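Looking after picture books when small people love them hard

Posted in: Tips for home, Books and paper

My daughter asked for the same bear book again last night, and when I opened it the middle pages slid out into my lap. She was very calm about it. I was less calm, as it was mine when I was her age and my mum read it to me in the same sort of armchair! So I spent this morning at the kitchen end of the house with glue, greaseproof paper and a pile of casualties, and I thought I'd write down what I do, as a few of you asked after the February post about jigsaw boxes. 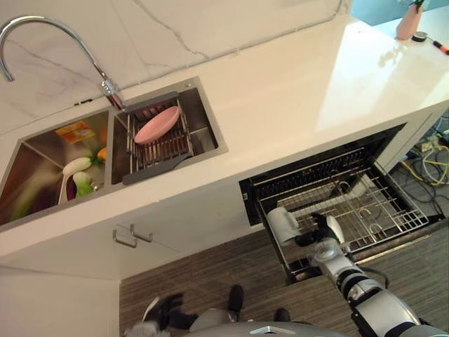
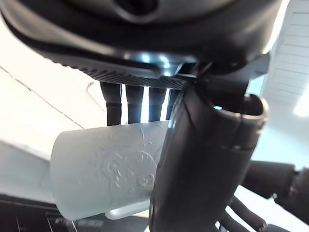
In the kitchen, with the double sink in the first one.

Loose pages first. You want PVA glue, the white sort that dries clear and stays bendy, and you want far less of it than you think. I put a blob on a saucer and run a cocktail stick through it, then draw the stick down the inner edge of the page and nowhere else. Slide the page back in, tap the book on the table so the edges line up, and tuck a strip of greaseproof paper either side of the repair (I forgot the paper once and glued a whole farmyard shut). Then close it, put something heavy on top and leave it overnight. My heavy thing is a Lundgren casserole dish with a lid that doesn't match.

Please don't use ordinary sticky tape. I know it's in the drawer and I know it's bedtime. It goes yellow, the glue creeps out of the sides and the next page sticks to it, and in the end it peels off and takes the picture along. If a page is torn across, book repair tape is thin and matt and you hardly see it. I buy the Hivel one, which comes on a fat little roll and has lasted me through 52 books so far (yes, I keep a list in the back of my diary, I like a list).

Board books are much easier. Sticky fingerprints come off with a cloth that's been wrung out until it's barely damp, and you dry each page before you turn it. For crayon on a shiny page, try a plain white pencil rubber before anything wet. Biro I have never shifted from anything. We have a duck with a moustache and he's staying that way.

If a book smells of loft, stand it up open like a fan inside a big lidded box, with a bowl of bicarbonate of soda next to it but not touching. Give it a week, have a sniff, give it another week if it needs it. A charity shop haul from Plulthorpe took nearly a month and came out lovely. Any that have fluffy mould on them I don't bring indoors at all, however sweet the pictures are.

Lift-the-flap books: when a flap comes off, put it straight in an envelope and write the title on the front. I used to pop them on the windowsill "for now" and you can guess how that went. A hinge made from a sliver of the same repair tape on the back of the flap holds better than glue, and it can be opened 1,000 times by somebody looking for the same cat.

Shelves, quickly. Keep them off the outside wall if you can, and out of the sun, as red spines fade first. Don't pack them so tightly that a child has to pull at the top of the spine, that's how ours all started to go. We moved the favourites into 2 low Zuder crates on the floor, facing forwards, and she can flick through them like records and pick her own. They get put back upside down, but they do get put back.

The bear book is under the casserole dish as I type. I'm leaving it there until teatime tomorrow and she's been promised it twice over to make up for tonight.

Next time: getting felt tip off a painted door.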